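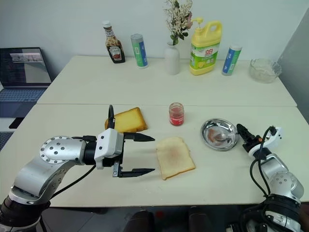
Category: Dining and Shared Kitchens > List Archive

Subject: Re: Toast and jam table, second-floor kitchen

To all subscribers of the Fudthorpe House kitchens list:

The Residential Services Office has received several messages on the breakfast table in the second-floor kitchen. The message quoted here covers most of the points raised, and the office is replying to it on the list so that the other floors have the same information.

> To the Residential Services Office:
>
> On behalf of the second-floor residents, we would like to ask for clear
> guidance on the toast and jam table. There are three matters.
>
> First, the jam. Crumbs and butter are getting into the jar from knives,
> and by the end of the week few people want to use it. Some residents
> have started keeping private jars in the refrigerator, where there is
> already too little room.
>
> Second, the tables. The two white tables were pushed together in the
> spring, and there is now a seam that fills with crumbs. Wiping across
> the top only pushes them farther in. Could we have one long table
> instead?
>
> Third, plates. Residents are making toast directly on the tabletop.
> Some of us do not mind this. Others mind it a great deal.
>
> We would also like to know whether the bread order can be changed. The
> sliced white bread is fine toasted but tears when jam is put on it
> plain.
>
> Second-floor kitchen group

The office thanks the second-floor group for its message. Our replies follow in the order of the questions, with the bread order at the end. They apply to every shared kitchen in Fudthorpe House and in the Dikent annex.

Jam is supplied to the kitchens in large tubs from Boersma and is put into small glass jars by the morning staff. A small jar is easier to finish and easier to wash. When a jar has crumbs in it, please do not scrape it out or top it up. Place it on the cart by the door and take a clean one from the cabinet. Private jars may be kept in the refrigerator if they are marked with a room number. Unmarked jars are removed at the end of each month.

Each jar has a spoon for its own use. The spoon moves jam from the jar to the bread, and a knife spreads it from there. A knife should not enter the jar at any time, including a clean one. 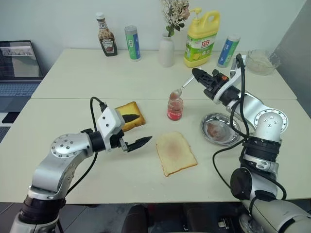
SPOONS, KNIVES AND PLATES

Residents are asked to observe the following at the breakfast table:

- Take jam with the spoon and put it in the middle of the slice. A thin layer is easily spread to the crust with a knife.
- A knife in use may rest across your own slice. It should not be left on bare tabletop or across the mouth of a jar.
- Round stainless steel plates are provided in every kitchen. Please use one. Bread may be laid on the table only when the top has been wiped in the same sitting, and it must be wiped again afterward.
- Plates with jam on them go to the sink before it dries - dried jam does not come off in the short wash cycle.
- Lids are kept in the top drawer. A jar that has been open through breakfast is to be closed and returned to the refrigerator by whoever leaves the table last.

TABLES

The office is not able to replace the paired tables with a single long one this year. The two-table arrangement was chosen so that the back table could hold shared household items against the wall, with the front table left for preparing food. We ask that this division be kept.

The seam is a fair complaint. The tables are not fixed to each other. Pull the front table forward by a hand's width, brush the crumbs from both edges into the pan, wipe the edges with a damp cloth, and push the table back. The duty floor should do this every evening before 9 p.m. Dry cloths alone should not be used in the seam. Food should be prepared toward the near side of the front table where possible, as a slice laid over the join will leave most of its crumbs there.

BREAD ORDER

The house serves 198 residents, and the kitchens received 2,203 slices of bread from Paron in July, of which around 700 were returned stale or thrown away. The office does not intend to increase the order. It has asked Paron whether part of it can be sent as a thicker-cut white loaf at the same price, and will write to the list when there is an answer. Until then, residents who find that the bread tears may wish to toast it lightly first, or to stir the jam before taking it from the jar.

Replies to this message go to the full list. Questions concerning one kitchen only should be sent to the office directly, with the floor stated in the subject line. Requests for extra plates or spoons should be made on the paper form posted in each kitchen.

Residential Services Office
Fudthorpe House

Last updated: August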